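Section 4. Preparing and caring for the tabletop

Read this section before you fit the legs. It applies to all Julberg tables supplied by Wisesitz with a wooden top, including those finished in our own workshop. If your table came ready assembled, begin at 4.2.

4.1 Unpacking the top

1. Lay the packing blanket on a clean floor. Sweep first. Grit under the blanket will mark the face.
2. Two people should lift the top out of its sleeve and set it face down on the blanket. Do not drag it.
3. Check the underside for the paper label. It gives the batch letter and the finish used. Copy both on to the inside cover of this guide.
4. Leave the top in the room where it will be used for 2 days before fixing the legs. Keep the heating at its usual setting.

Note: The sleeve can be folded and kept. You will need it if the table has to be moved or returned.

4.2 Looking over the surface

Turn the table the right way up and look across the top with a lamp or window to one side. Wipe away any dust with a dry cotton cloth. Run the flat of your hand over the whole surface, working with the grain where it is straight.

Darker streaks, wavy lines and places where the grain curls or swirls are natural and are not faults. They vary from one top to the next and we cannot match them to a table you already own.
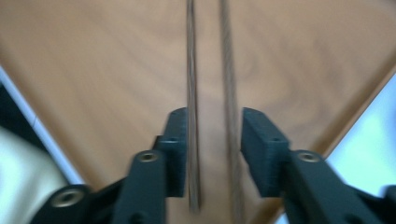

What we do regard as a fault is a crack you can catch with a fingernail, a lifted edge, or a patch of finish that stays tacky after the table has stood for 2 days. If you find any of these, stop and contact the workshop before going further. Ask for Fiona Geddes or Tahsin Wijesinghe and have the batch letter ready.

4.3 First cleaning

1. Wring out a cloth in lukewarm water until it no longer drips.
2. Wipe the top from one end to the other.
3. Dry it straight away with a second cloth.
4. Leave the table clear for 4 hours.

Caution: Do not use scouring pads, bleach, vinegar or spray polish. Polish containing silicone will stop later coats of oil from taking.

4.4 Using a work board

Cutting, gluing, model making and similar jobs should be done on a board laid over the top. Any smooth, flat board will do if its underside is clean. The Lorna board (part 66) is sold separately.

1. Clear the table and wipe it dry.
2. Wipe the underside of the board and feel for splinters or dried glue.
3. Lower the board flat. Do not slide it into position.
4. Check that it does not rock. If it does, lift it and look for crumbs underneath.
5. Keep the board's edges inside the edges of the table where you can. A board that overhangs can tip if someone leans on it.

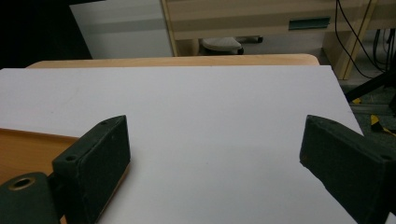 Fig. 4b. Plain white board laid flat on the table.

Lift the board at the end of the day and stand it against a wall. A board left in one place for weeks will leave a paler patch, most noticeably near a window. The patch usually evens out once the whole top has had the same light, but this can take months.

Caution: A board does not protect the table from heat. Pans and irons need a proper heat mat on top of the board.

4.5 Oiling

Oil the top 14 days after first cleaning, then whenever water stops beading on it. Use Bortolotti table oil, clear. Apply it thinly with a lint-free cloth, wait 14 minutes and wipe off all the excess. Do not put a board back on the table until the following morning.

Caution: Oily cloths can catch fire by themselves. Spread them flat outdoors to dry before throwing them away.

For scratches and dents, see section 5.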